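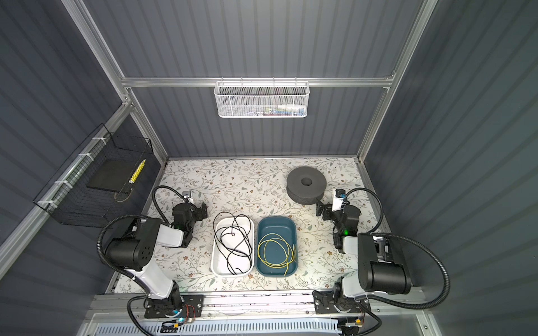
4. Hanging Baskets and Small Storage

Read this section before you fit any basket, hook or tray to your Daltstead utility shed. It applies to all sheds with ribbed metal wall panels. For the timber-lined models, see the separate sheet packed with the lining kit.

4.1 Before you start

The wall panels are a skin. They keep out wind and rain but are not made to carry weight. All storage must hang from the frame: the horizontal rails, the corner posts, or a Wakthorpe cross bar fitted between two posts.

You will need:
Tape measure and pencil
Spirit level
Hex key (supplied in bag C)
Side cutters
Cable ties, outdoor grade

Check that every frame bolt was tightened at the end of Section 3. A loose corner bracket is hard to reach once baskets are in the way.

CAUTION: Do not drill or screw into the wall panels. Holes in the ribs let water in behind the coating, and rust damage from added holes is not covered by the warranty.

4.2 Hanging a basket from a rail

1. Decide on the height. The bottom of the basket should clear any bench or shelf by at least 100 mm so that you can wipe down underneath.

2. Hold the basket against the rail and mark both hook positions in pencil.

3. Slide one T-nut into the rail slot for each hook. If the end cap is still on the rail, pull it straight off first. Turning it will break the tabs.

4. Screw the hooks into the T-nuts finger tight.

5. Hang the basket and lay the level along its top edge. Move the hooks until it sits level, then take the basket down and tighten the hooks with the hex key.

6. Put the end cap back on and rehang the basket.

NOTE: Hooks from the older Drastthorpe sheds look the same but have a coarser thread. They will start in the T-nut and then jam. If a hook stops turning after one or two turns, back it out and check the bag label.

4.3 Fastening a basket to a post

Posts have no hook slot on the inner face, so baskets are tied on.

1. Stand the basket against the post with its closed side facing the wall.

2. Pass a cable tie around the post and through the basket, one opening below the top wire. Close it loosely.

3. Fit the second tie near the bottom of the basket in the same way.

4. Pull both ties tight, working from one to the other so the basket does not twist.

5. Trim the tails flush with the side cutters. A tail cut at an angle leaves a sharp point at hand height.

Use at least 2 ties for each basket. For baskets wider than 900 mm, tie to both posts or use the cross bar. Ties become brittle in sunlight — look them over every December and replace any that have turned chalky or show fine cracks.

4.4 What to keep where

Light things you reach for often go in the rail baskets. Long or awkward things do better in a post basket, where the corner keeps them from swinging out into the doorway. Heavy things stay on the floor or on a shelf.

Do not store the following in any hanging basket:
Fuel, solvents or aerosol cans
Charged batteries
Glass jars
Anything that leaks, drips or sheds powder

Very small parts will fall through open wire. Put them in a lidded tub first, or line the basket with a piece of Mykhailiuk matting cut to size. Cut the matting slightly short so it lies flat and does not curl up at the sides.

4.5 Keeping air moving

Leave the vents clear, inside and out. A shed packed tight against its walls will sweat in cold weather, and the first sign is usually a line of damp along the lower part of the ribs. If you see this, move stored items away from the panel and leave the door open for a few hours on a dry day.

The hinges and latch are rated for 2,000 openings between oilings. In a dusty yard, oil them twice as often. Wipe off the extra oil — it collects grit.

If a basket rattles when the door closes, check the hooks first, then the bracket above them. Section 5 covers the door closer and its adjustment screw.

Sheet revised 8/17/21. Replaces all earlier versions of Section 4.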